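Do "hand-finished" labels mean anything? A look at four household brands

Project report, Consumer Studies, second year
Guðlaug Mogensen
Submitted 11th March

Why I picked this

My aunt pays nearly twice as much for soap if the wrapper says a person had something to do with it. She isn't daft, and she isn't rich either. When I asked her what she thought "hand-finished" meant, she said it meant somebody had taken care over it. When I asked who, and what they had done, she told me to stop being difficult. That conversation became this project.

The question I set myself was narrow. When a product sold in an ordinary shop or on an ordinary website says that it is made, finished, poured, tied or packed by hand, can a buyer find out what was done by hand? I didn't try to find out whether the goods were any better. I have opinions on that, but I had no way to test a candle against another candle beyond burning them both, and I share a house with people who dislike smoke.

I should say at the start that I expected to be annoyed by what I found. My supervisor thought this was a weakness in the plan and told me to write it down, so I have.

The four brands

I chose brands that I could buy within walking distance or have delivered without paying much for postage. Pinura sells soap and bath salts. Coratia sells candles in glass jars. Voicu sells oatcakes and other dry biscuits in paper sleeves. Trevumov sells leather goods, mainly purses and key fobs. All four use the word "hand" somewhere on the packet, and three of them use it on the front.

From each brand I bought one item, kept the packaging, saved the "our story" page, and then wrote to customer services with the same questions. I wrote as myself, a student, and said what the answers were for. One classmate argued that I would get franker replies by pretending to be a customer with a complaint. Perhaps I would, but the ethics form doesn't allow it and I didn't much want to do it anyway.

The questions were these. Which step is done by hand? Where is it done? Does the phrase on the packet apply to every item in the range? If the step were taken over by a machine next year, would the packet change?

I gave them 12 working days to reply and sent one reminder halfway through.

What the packets say

Pinura's soap is "hand-finished in small batches". There is no word on how small a batch is. The back of the wrapper gives the ingredients, the weight and an address for an office. The story page has a long paragraph on lavender and a short one on the founder's grandmother, and neither one mentions finishing.

Coratia says "poured by hand". This is at least a claim about one step, and you can picture it. Pouring could mean someone tipping a jug, or it could mean someone holding a nozzle and pressing a pedal, and I think most buyers would feel differently about those two. The packet doesn't help.

Voicu was the odd one. The sleeve says "baked with our own hands", which can't be literally true of anything that comes out of an oven. I nearly left it out of the study for that reason. I kept it because people I showed it to took it seriously. They read it as meaning that the dough was shaped by hand, although the biscuits are all the same size with the same crimped edge.

Trevumov says "hand-stitched detail". I spent some time looking for the detail. The purse I bought has a line of stitching round the outside that looks to me like machine work, very even and very tight, and a short cross of thicker thread by the clasp. I assume the cross is the detail. It doesn't hold anything together as far as I can see.

What the companies said

Two of the four replied properly. One sent an automatic message with a reference code, and the last didn't answer at all.

Coratia's reply was the best. They said the wax is melted in a large tank and drawn off into jugs, and that staff fill the jars from the jugs. Wicks are placed by a machine, and so are the lids. They said the phrase covers the jar candles but not the tea lights, and that the tea lights don't carry it. I checked in the shop and this was correct. On the last question, they said they "would expect" to change the packet, which I noted is not the same as saying they would.

Pinura also replied, at greater length and with less in it. Finishing turned out to mean wrapping the paper band round the bar. The bar itself is cut and stamped by machine. I don't think this is a lie. I do think my aunt would feel a bit silly, and I haven't decided whether to tell her.

Voicu sent the reference code. I quoted it in my reminder and received a second reference code.

Trevumov was silent throughout, so the cross by the clasp remains a matter of guesswork.

What buyers think it means

I talked to 6 people who had bought something with a "hand" label in the past year. Most were friends of my parents, so it is a small and rather cosy sample and I don't want to lean on it. I asked each of them to tell me, without prompting, how they thought a hand-finished soap was made.

The answers were more alike than I expected. They imagined a room with a table, a few people, aprons and natural light. One woman added a radio. Hardly any of them mentioned a machine of any sort, and when I asked, they placed the machines somewhere else, in another building or at an earlier stage. After I read out Pinura's reply, the reactions split. Some were cross. Others shrugged and said that wrapping is still work and somebody still has to do it. One man said he had always assumed it was rubbish and bought the soap for the smell.

I found his answer the hardest to deal with. If buyers don't believe the label, it may do less harm than I supposed. But then I would like to know why the companies go on paying to print it, and I suspect it works on people more than they like to admit in front of a student with a notebook.

Is the word itself the trouble?

At this point I had to ask what a hand is doing in these sentences at all. None of the companies writes "made by arms" or "carried by backs", though lifting wax and flour about must be the heavier job. The hand stands for skill and attention. We say a child is in good hands. A job done "by hand" sounds slow and honest, and a job done "by machine" sounds quick and cold, even though plenty of things are better done by machine. I would rather my tablets were counted that way. 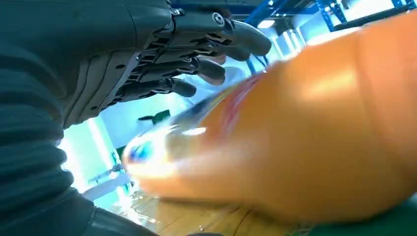 The word also stretches very easily. A person pressing a green button is using a hand. So is a person closing a carton, or sticking on the label that says "by hand". Unless a company names the step, the word covers anything from months of practice to a single push of the thumb, and the price seems to be set for the first while the work may well be the second. I can't prove that about prices. I only looked at four products, and the leather purse and the oatcakes can't sensibly be compared.

There is a case for the other side and I'll try to be fair to it. Small firms don't have much room on a packet. A candle maker can't print a page about tanks and jugs, and hardly anyone would read it. Coratia told me they had trialled a longer wording in January and that shops had asked for the shorter one back. I have only their word for this, but it seems likely enough. Shops want something that can be read from a step away.

What I don't accept is that the website has the same problem. There is endless room there. Pinura found space for the grandmother.

Problems with the project

The sample is tiny. Four brands is enough to ask a question with and too few to answer it. I also chose them by what was near me, so they are all the sort of thing sold in a market town with a gift shop.

I took the replies on trust. I asked Coratia if I could visit and they said the site wasn't insured for it, which may be so. Without a visit I can't tell you that the jugs exist.

My interviews came to around 2 hours in total and I did them in people's kitchens, usually with the product on the table between us. I think this made them more polite about it. If I did it again I would ask the questions before bringing out the soap.

I also changed my wording partway through. To begin with I asked what people "pictured", and later I asked how the thing "was made". The second question gets shorter answers — mostly because people worry about being wrong. I should have stuck with one.

What I would ask for

A label that says "by hand" should say which step. "Jars filled by hand" would fit on Coratia's lid with room to spare. "Wrapped by hand" is what Pinura does, and if they think it sounds too modest for the price, then that is a matter for Pinura.

I don't hold out much hope. The present wording is legal as far as I could find out, it costs nothing, and the people I spoke to mostly went on buying. My aunt's birthday is coming up and she has asked for the bath salts.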